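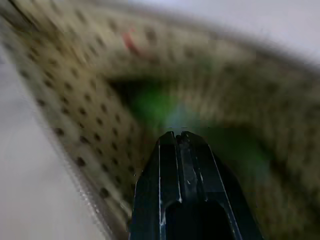

September 27, 2020

Dye notebook, indigo vat and the new madder

Okay, picking up where I left off, because I stopped mid-page when the delivery came. The big vat is still sulking. I fed it again this morning, gave it one slow stir around the wall and walked away, which is the part I'm bad at. By lunch it had a decent coppery skin on top and the liquid under it was more olive than yellow. Dipped a test strip of the Nair cotton (the tight one, not the slubby one) and got a blue you'd call sky if you were feeling generous. Dishwater if you weren't.

Carleen thinks I'm starving it. Kvido thinks I'm overfeeding it. They can't both be right but they were both very sure, and they were both standing in my light. pH looked fine on the paper strips, though the strips are from the old tub that got left open over the summer, so who knows. Opened a fresh tub and will start again from those readings. Please, everybody, put the lid back on!

The thing I really wanted to write down is the madder, because it went so much better than the last batch and I'll forget why by next week. This is the Prusura root, the coarse chop. I weighed out 900 grams for the big pot and soaked it overnight in plain tap water, then poured off that first water because it was all brown and tannin-y. Carleen hates waste and saved it in a bucket for her sock yarn. (Carleen, your bucket is under the sink and it's starting to smell. Please adopt it.)

Then fresh water, a spoonful of chalk, and up to heat very slowly. The June batch went brown on us and I'm now pretty convinced we just cooked it. Hermenegildo had told me at the time to keep it under 134 Fahrenheit for the first hour and I nodded and then went and answered email. This time I dragged the stool over and sat with it. Read most of a seed catalog. The color started coming off the root before I'd have called the pot warm, and after the first hour I let it creep up a bit but never let it steam hard.

Wool first, alum mordant, the usual. It came out a real brick red, lovely and even, maybe a little orange at the tips of the skein where I'd tied it too tight. Must use the loose figure-eight ties. I know this. I have written this in this notebook before.

Cotton next, same bath, and this is where I was surprised. The aluminum acetate piece took beautifully and the plain alum one next to it looked like a pink bandage. I've been telling people in class that you can get away with alum on cotton if you're patient, and I think I need to quit saying that. Both swatches are stapled inside the back cover if anyone wants to argue.

Third bath on the leftover dye gave a soft coral on the silk scraps. Zyanya wandered in, saw it on the line and asked for enough for a lining, so I said I'd work out how much root that would take. I haven't worked it out. Zyanya, I need to know how wide the fabric is.

Random notes so I don't lose them:

The Gridik scale is drifting. I put the 100 gram weight on it and it read low by 2 grams, then I did it again and it was dead on. New batteries, same thing. I used the old balance for the madder so those numbers are good, but anything I weighed on the Gridik this past week I'd treat as a guess, mordants included. That might explain Kvido's patchy scarves. Sorry Kvido.

Iñaki wants to try the Flilent scour in place of soda ash. I did one small skein and it rinsed out fast, no slippery feeling, but the wool felt a bit squeaky after. Not enough to go on. Will do a proper side by side with two skeins from the same cone and dye them in one pot.

Washfastness: cut a strip off each madder sample and ran it through with the white rags. Wool bled hardly at all. Cotton with the acetate bled a little bit in the first wash and then quit. The alum cotton bled like crazy, so there's another reason to drop it. Lightfast strips are taped in the south window under the black card, half covered. Please don't move the card to see how they're doing, I know it's tempting, I've already done it once.

Back to the vat. Checked it once more before locking up. Skin's thicker, smells more like a vat and less like a pond, and there's a good clear line of bubbles toward the middle. I left the blanket on it. If the strip tomorrow still comes up pale I'll try warming it before I feed it anything else, since the back room's been getting pretty cold at night and I haven't been taking that into account at all - the thermometer was sitting in the drawer the whole time.

Also to do: order chalk, relabel the two jars that both say ALUM in my handwriting, find out who has the long tongs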